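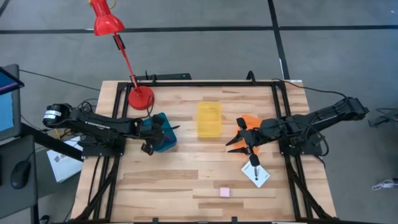
Two sheets had been stapled in the wrong order, Sieglinde Wunderlich said, and until they were put right she would not sign the merit list for the Leludmont clerical examination.

Suha Abou Jaoude turned the bundle over. The list ran to 113 names in order of total mark, with the roll number in the left column and the category in the right. Sheet two began where sheet four should have ended.

"It can be restapled," she said.

"It can be reprinted. A pulled staple leaves holes, and holes are a ground for complaint under paragraph 8."

The printer on the second floor took its paper from the lower tray only. Suha loaded it, entered the job code and waited. The notice was due on the board at noon and on the website at the same time, under the date 9 June 2019. It was twenty to twelve.

While the sheets came out she read them. She had sat the same examination herself, in the Sundley hall, and had been placed ninth on a list with eight vacancies. The post she now held was temporary and ended in September. This year she had sat it again, under the usual declaration of interest, and the marking had been done at the Twal office so that no one in the building could touch it.

Sheet one held the first thirty. Her roll number was not there. She put the sheet face down, as the procedure required, and took up the next.

Sheet two: not there. On sheet three the cut-off was marked by a ruled line, and two rows above the line was a number she had known by heart since the admission card arrived. The total was correct to one decimal place. The category was correct. Under "Remarks" was printed the word "Provisional", as it was for every candidate whose certificates had not yet been checked.

She squared the edges, stapled the bundle once at the top left corner and carried it down.

Wunderlich compared each sheet with the register, which took nine minutes. At sheet three her pen stopped, then went on to the foot of the column.

"You will need your original certificates for verification," she said, signing. "Copies are not accepted. Rafferty Schumacher has the interview timetable."

"Yes."

"And you can't pin this up yourself. Give it to Hussam."

Suha gave it to Hussam, with four drawing pins, and went back upstairs to refill the lower tray.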